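Vasier lance une garantie prévoyance pensée pour les artisans et les petits commerces

Nantes, le 20 octobre 2021

Vasier, courtier en assurances de personnes, a le grand plaisir d'annoncer l'ouverture de Kalon, un contrat de prévoyance collective destiné aux entreprises de moins de 50 salariés. Il couvre l'arrêt de travail, l'invalidité et le décès, et il a été préparé de longue date avec celles et ceux qui l'utiliseront.

« Nous avons passé de longues heures à écouter des boulangers, des coiffeuses, des menuisiers, et je les remercie de tout cœur pour leur patience », confie Carolina Nogueira, directrice générale de Vasier. « Beaucoup renonçaient à se couvrir devant un questionnaire de santé interminable – le nôtre tient en 7 questions. »
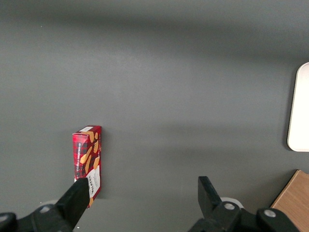 Une boîte de sablés à motif tartan rouge et noir.

Depuis la phase pilote ouverte en août, 42 entreprises ont adhéré au contrat, soit environ 2 000 personnes couvertes en comptant les conjoints et les enfants. Les indemnités journalières sont versées après une franchise choisie par l'employeur, et la cotisation reste la même pendant les deux premières années.

Imad Kanaan, responsable des partenariats, et toute son équipe se feront une joie de recevoir les dirigeants qui souhaitent une étude personnalisée, gratuite et sans engagement – en agence comme par téléphone.

Contact presse : Riet Dewulf, service communication de Vasier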